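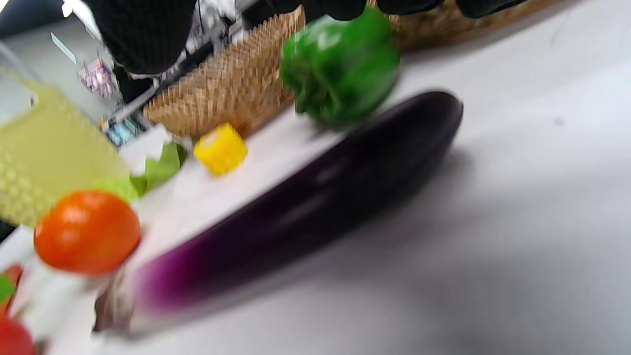

Do vegetables keep better in the refrigerator than out of it?

Some do and some don't, and the ones that don't are the ones most people put in there anyway.

Eggplant is a good case. It comes from a warm climate and it doesn't like cold. Leave one in the coldest part of a refrigerator for several days and the skin pits, the flesh browns around the seeds, and the whole thing goes soft. Growers call this chilling injury. Peppers get it too, though they hold out longer. Cucumbers, tomatoes and green beans are all on the same list.

Carrots, beets, parsnips and cabbage are the other way around. They want to be as cold as you can get them without freezing, and they want damp air. A carrot on the counter goes limp in a few days. The same carrot in a cold, humid box will last for months.

Before electric refrigeration, people who grew their own food had to know this. A farmhouse might have a cool pantry for one group of crops and a root cellar for the other, with onions and garlic hung somewhere dry. The rooms did the sorting. When the refrigerator came along, everything went into one cabinet at one temperature, and a good deal of the old knowledge stopped being passed on.

It's coming back in some places. Posumari, a hill town with long winters and poor roads, has 13 household cellars still in use, most of them dug into the slope behind the house. They are simple. There is a low door, a dirt floor, a vent near the ground and another near the ceiling. Cold air comes in at the bottom and warmer air leaves at the top. On November evenings the owners open both vents after dark and close them again in the morning, and the cellar cools down a little each night until it is ready for the roots.

The dirt floor matters more than it looks. It holds moisture and gives it back to the air. One family poured concrete over theirs and lost half their carrots the first winter. They now keep pans of water along the wall, and the carrots go into boxes of damp sand.

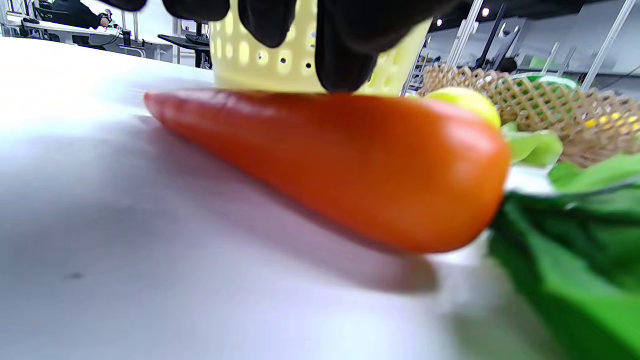

Carrots are best stored unwashed, with the green tops removed.

You don't need a hillside. Histia, a small company that builds storage boxes for apartments, sells an insulated chest that sits on a north-facing balcony and uses outside air. It costs less to run than a second refrigerator and holds enough roots for a family of 4. It is no use in summer, and in a hard freeze it has to be brought in or wrapped in blankets.

For most kitchens, the changes are smaller than that. Use the crisper drawer for roots and leafy greens, with the humidity slide closed. Cut the tops off carrots and beets when you get them home, as the leaves go on pulling water out of the root. Keep eggplant and peppers somewhere cool and shaded, and eat them within a few days. If they have to go in the refrigerator, the door or top shelf is usually warmer than the back.

Fruit is a separate problem. Apples, pears and ripe tomatoes give off ethylene, a gas that speeds up ripening in whatever is near them. It turns carrots bitter and makes cabbage drop its leaves. In the Posumari cellars the apples are kept at the far end, close to the upper vent, or in another building.

The hardest habit to change may be buying too much. A week's worth of eggplant bought on one day will be past its best by the end, wherever it is kept. Two trips to the store will do more for it than any box or drawer.

Home | Food | Garden | House | Archive | Subscribe

More from this section
Drying Beans on the Vine
What the Pusum Growers Plant After Garlic
Sjögren Enamel Pots: Worth Fixing?
5 Winter Squash That Last Until Spring
A Cold Frame From Old Windows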